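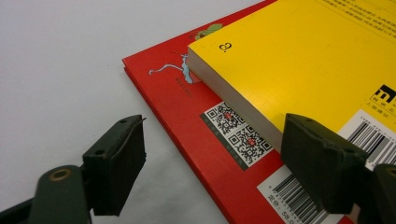

Getting a bedside ultrasound unit ready for the day is a job I've done for years, and I still like to go through it slowly with anyone new to the clinic. Start by clearing yourself a decent stretch of bench, because the probes don't like being knocked about. A plain white tabletop is lovely for this - smears of gel show up less than you'd hope, mind you, so wipe it down anyway. If there's a red book lying across it, pop that on a shelf first!

Now plug in the Monditz cart and let it run its self-check, which takes 180 seconds on ours (longer if the battery has gone flat over the weekend, so do be patient with it). While you wait, run your fingers along each probe cable and look for splits in the sheath, especially near the connector.

Next, choose the abdominal preset and set the depth to 22 cm, then bring it back until the grey bars on the Tetden test block fill the screen. Save five stills and compare them with the February set in the blue folder. If you see a dark stripe running top to bottom, put the probe aside and ring Suqin Fan before the first patient comes in.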